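Stuck gripper faults in the test kitchen: pictures and notes

Prakcombe kitchen bench, April. We had a run of faults on the counter setup, most of them the gripper failing to let go when told to. Séverine Pons kept the fault log and I wrote these notes from it. The log covers 200 commanded releases, and 13 of them ended in a timeout. No one was hurt and nothing went to waste except time – but the stop button is on the far side of the bench, and that is now on the list of things to move.
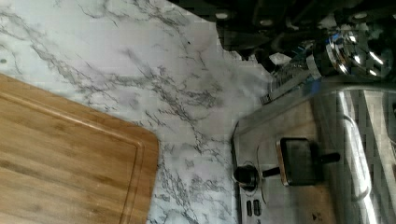

Wrist view: glass bottle at the gripper, appliance controls to the lower right.

Glass was the main worry. A late release over steel or marble can mean broken pieces in a place where people also make lunch. Until the fault is closed, glass items are handled at reduced speed, with one person at the stop button and no one reaching over the counter. Safety glasses are on the hook by the door.

The timeouts looked random at first. Séverine sorted them by arm pose and found that nearly all came with the wrist pointing straight down and the arm reaching forward. We swapped the finger pads first, which made no difference, and then the Novitz controller, which made no difference either. 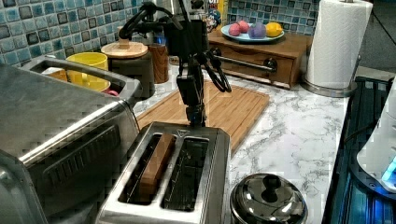 The next suspect was the cable run. With the wrist low, the signal line to the gripper takes a tighter bend than it should, and on the meter it dropped out for a moment when we flexed it by hand near the second clamp. The arm reads the dropout as "still closing" and waits. After 27 seconds it gives up and throws fault 59, which the manual lists only as "tool not ready."

Power to the toaster is now switched at the wall and stays off during any reach test. That should have been the rule from the start.

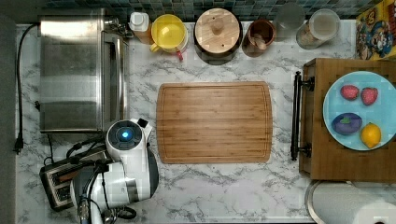

A replacement cable is on order from Purko. In the meantime the clamp has been moved up one hole and the wait cut to four seconds, so a bad release shows up quickly and the arm holds where it is. Do not clear the fault from the screen while something is in the fingers. Support the item first, then clear.

More notes when the new cable is in.

Recent galleries
Wrist camera bracket, second version
Đặng bench: moving the power supply
Worn finger pads, before and after
Purko cable order and part list
Prakcombe floor plan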